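Chapter 5
What a Survey Can and Cannot Tell You

Most people meet statistics as a headline. "54 percent of shoppers prefer Undeo," says the ad, and we are supposed to nod. Before you do, ask who was counted, who did the counting, and who paid for it. The number may be perfectly correct and still tell you very little.

Take the Undeo claim. The sample was 300 people, which sounds decent. All of them were stopped outside stores that carry Undeo, on weekday mornings in June. Anyone at work was left out. So was anyone who shops elsewhere – presumably the very people who don't prefer Undeo. 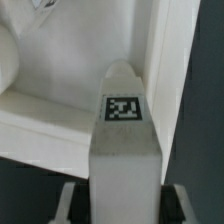 Page last changed: Oct 3, 2024

A larger sample would not fix this. Asking the wrong crowd more often gives you a steadier version of the wrong answer. Students tend to doubt this at first, and Section 5.2 lets them test it with the Nigatu data.

Wording matters too. "Do you prefer Undeo or Stemus?" leaves no room for a person who dislikes both, or has never tried either. Maricica Furtună gave two classes the same survey with a "no opinion" box added to one version, and the lead shrank to 9 points. Was the first result false? That depends on what you think it claimed to measure.

Key terms: sample, population, selection bias, leading question, nonresponse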